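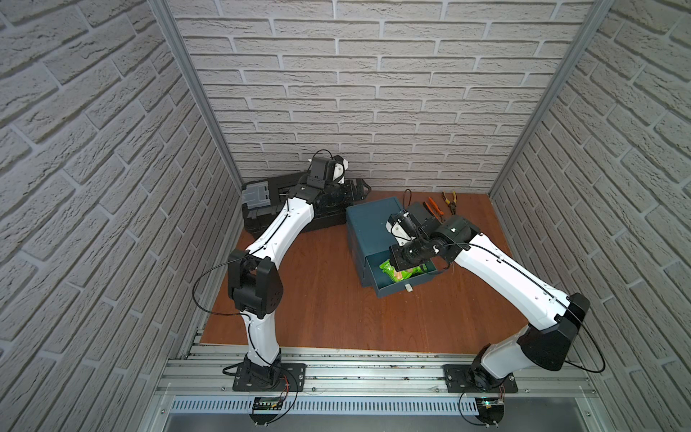 合租的第一课

我搬进Erton街那套老公寓的时候，全部家当是一只行李箱、一床被子，还有一口我母亲硬塞给我的砂锅。房子在四楼，没有电梯，中介在电话里说得很轻巧，说年轻人爬爬楼梯是锻炼。后来我提着砂锅爬上去，在三楼拐角歇了两回，心里把这句话反复想了好几遍。

那是四月，我刚到这座城市读研究生，合租的另外两个人都是在Amley租房网上认识的，见面之前只聊过几句房租和押金。房租每人每月400，水电另算，押金是1000，三个人凑着交。现在回头看，我们当时问过房东暖气，问过网速，问过楼下的Plisby超市几点关门，唯独没有互相问一句：你洗完碗，是当晚洗，还是攒到第二天早上？

这件事后来让我们别扭了将近3个月。

说起来都是小得不好意思讲的事情。有人喜欢开着窗睡觉，有人一吹风就头疼；有人半夜煮面，抽油烟机轰隆隆响得像要起飞；冰箱里那半盒鸡蛋，谁都记得自己买过，谁也说不清到底吃掉了几个。大家都客客气气的，见面笑一笑，关上门就给老家的朋友发很长很长的语音。我那时候尤其没出息，有一回为了躲开客厅里的尴尬，在学校图书馆坐到闭馆，又绕着Domański广场走了一大圈，等家里的灯都熄了才敢上楼。（那天晚上还挺冷，我连围巾都没带！）

转机来得很平常。有天傍晚停电，整栋楼黑漆漆的，三个人都从房间里摸出来找蜡烛，最后蜡烛没找着，倒找着了一包不知道是谁的瓜子。我们就坐在厨房地上嗑，嗑着嗑着，其中一个忽然说，其实我一直想问，你们是不是嫌我洗澡太久？另一个说没有啊，我还以为你们嫌我打电话声音大呢。我也赶紧坦白，说水槽里那口泡了两天的砂锅是我的，我不是懒，是糊了底，不知道怎么洗，又不好意思问。那天晚上来电以后，她们教我用小苏打加水慢慢煮，煮完拿木铲轻轻一推，锅底干净得像新的一样。

从那以后，我们在冰箱门上贴了一张纸，写的规矩不多：十一点以后不开抽油烟机，谁最后用浴室谁把地拖干，鸡蛋和牛奶算公家的，月底一起分账。纸是随手从笔记本上撕下来的，边都不齐，后来沾了酱油，又沾了水，字糊了就再描一遍。真正有用的大概是那句写在最下面的话，字特别小：有事当天说。

这些年我陆陆续续跟许多合租过的朋友聊起来，发现各家的故事都差不多。有人因为一卷卫生纸跟室友冷战了一个冬天，有人搬走的时候抱着室友哭得眼睛都肿了，也有人两样都经历过，对象还是同一个人。所以常有刚毕业的读者写信来，问我找室友最要紧的是看什么，性格合不合，作息同不同，爱不爱干净。我总要啰嗦一句：这些当然要看，可是最好先约着一起吃顿饭，自己动手做的那种。看看他切完菜以后砧板往哪儿放，看看汤咸了他会不会说出口，比在网上聊一个星期都强。

还有，押金条一定要三个人的名字都写上。我们当年只写了一个，退房时人已经去了外地，托人捎证件、补签字，前前后后折腾了好久，房东倒是和气，还请我们喝了茶。

那口砂锅我一直带着，换了几次住处都没舍得丢。盖子磕掉了一小块，炖汤的时候会往外冒一点热气，我拿湿布围着，照样用。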